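FOR IMMEDIATE RELEASE - October

Stendham toy library to reopen in bigger premises, 1000 items on the shelves

STENDHAM - The Stendham Toy Library reopens this month in the old Olaniyan furniture showroom on Mill Street, with 1000 toys, games and puzzles to borrow and a lot more room to try them out first. Doors open at 11 a.m. Free entry on opening day, no membership needed to look round.

The library has been shut since early summer while stock was moved, cleaned and relabeled. Members kept their loans over the break. Anything still out can come back on opening day or any day after, no late fees for this period.

What's new: a proper play floor at the front, a quiet room at the back with the lights turned down, step-free access from the parking lot, and a counter low enough for a six year old to hand over their own card. Bathrooms and changing table on the same level. Strollers can be left inside the door now instead of out on the sidewalk.

"The old place was a corridor with shelves in it," said Ekaette Akande, who runs the library. "Families would come in, grab a box and leave, there was nowhere to sit. Half the point of a toy library is finding out your kid hates the thing before you carry it home on the bus."

Stock has been re-sorted by what a child does with it and not by age, so stacking and nesting toys are in one bay, building sets in the next, then pretend play, then puzzles and board games. Age guidance is still on every label. Small parts are marked with a red sticker and kept on the top shelves, please ask at the counter and we will get them down.
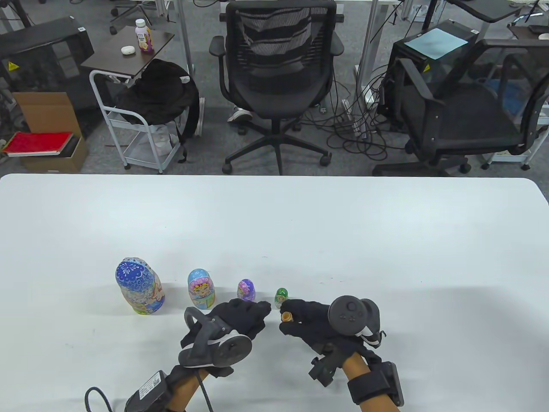 Membership stays at the old price for anyone already signed up. New families pay the same rate until the end of the year. Each card covers 2 toys and 2 games at a time, for three weeks, renewable by phone or at the desk. Grandparents, foster carers and home daycares can all join, bring something with your address on it.

Missing peices are not a disaster. Tell us when you bring the toy back and it goes in the repair box. We would much sooner know than have the next family find out on a rainy afternoon. Deposits are only asked for on the large outdoor items (slides, water tables, the balance bikes).

Shelving for the new space was supplied by Pruvico, and the flooring on the play side was laid by Drarex at cost. The library is grateful to both - and to the Mill Street neighbors who put up with the vans.

Donations: yes, but not on opening day, there will be no space behind the counter. From the week after, clean toys in working order, complete if possible. No soft toys and no car seats. Wooden toys are especialy wanted, as are large-piece puzzles and anything for under twos.

Opening hours and the list of story sessions are posted on the front door. Groups and schools should call ahead to book the quiet room.

Press are welcome from 10 a.m. on opening day, before the public comes in. Ekaette Akande will be available for interviews until opening. Please ask parents before photographing children.

Contact: Ekaette Akande, Stendham Toy Library, Mill Street, Stendham

ENDS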